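Chapter 2
Binoculars and Spotting Scopes for Field Use

What this chapter covers
Reading the numbers on a binocular
Exit pupil and low light
Eye relief and glasses
Setting the diopter
When a spotting scope is worth carrying
Tripods and adapters

A hunter spends far more time looking than shooting. Much of that looking is done with a binocular, and a good share of the trouble people have in the field comes from a glass that was never adjusted to their eyes. This chapter deals with hand-held and tripod-mounted observation optics. Laser rangefinders are left for a later chapter.

2.1 Reading the numbers

Every binocular is marked with a pair of numbers, such as 8x42 or 10x42. The first is the magnification. An 8x glass makes an animal at 200 yards look as large as it would to the bare eye at 25 yards. The second is the diameter of each front lens, called the objective, in millimeters.

More magnification shows more detail, but it also magnifies the shake of your hands and generally narrows the field of view. In thick timber, where shots are short and animals appear for a few seconds, most people do better with 7x or 8x. In open country 10x is the usual choice. Above 12x, plan on a tripod.

Field of view is given either in degrees or in feet at 1,000 yards. To change degrees to feet, multiply by 52.5. A glass with a 6.5 degree field shows a strip of ground a little over 341 feet wide at that distance.

2.2 Exit pupil

Divide the objective diameter by the magnification and you have the exit pupil, the width of the small circle of light that leaves each eyepiece. For an 8x42 it is 5.25 mm. For a 10x42 it is 4.2 mm. For an 8x22 pocket model it is 2.75 mm.

In daylight the pupil of the eye may be only 2 or 3 mm wide, so even the pocket model can fill it. At dusk the pupil opens up, in a young adult often to 6 or 7 mm, and the larger exit pupil has something to offer. The pupil opens less with age. A reader past 60 may gain little from an exit pupil above 5 mm, apart from easier eye placement.
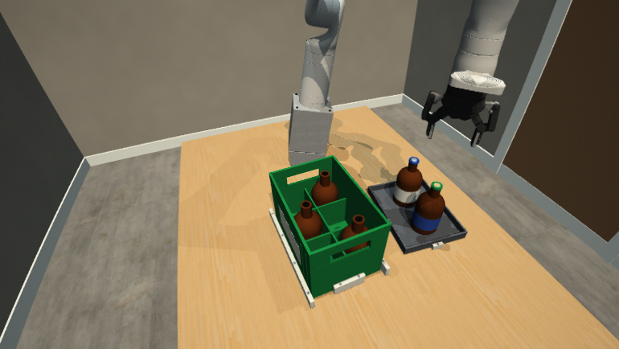 Exit pupil says nothing about glass quality or coatings. Two binoculars with the same numbers can look quite different in the last half hour of light. Compare them outdoors in the evening if the store will allow it. Store lighting hides most differences.

2.3 Eye relief

Eye relief is the distance behind the eyepiece at which the whole field can be seen. People who wear glasses usually need 15 mm or more, with the eyecups turned all the way down. Without glasses, turn the eyecups up until the black shadows at the edge of the view go away.

2.4 Setting the diopter

Few people's eyes are exactly alike. The diopter ring, often found on the right eyepiece, corrects for the difference. On a center-focus binocular with the ring on the right:

Set the hinge so that both views merge into one circle.
Pick a target with sharp edges, such as a sign, at a middle distance.
Cover the right objective and focus on the target with the center wheel.
Cover the left objective. Leave the center wheel alone and turn the diopter ring until the target is sharp.
Uncover both and check the view. Note where the ring is set.

Keep both eyes open and relaxed throughout. If the ring does not lock, check it each time you take the glass out of the pack.

2.5 Spotting scopes

A spotting scope is used to judge an animal already found. Common models zoom from 20x to 60x. Heat shimmer often makes the upper end useless by midmorning in August, and 30x will then show more than 60x. An angled eyepiece is easier on the neck and lets people of different heights share one tripod setting. A straight eyepiece is quicker to aim and works better from a truck window.

Terms to know
objective
exit pupil
eye relief
diopter
field of view

Section 2.6 takes up tripods, beginning with leg height and the choice between a pan head and a ball head.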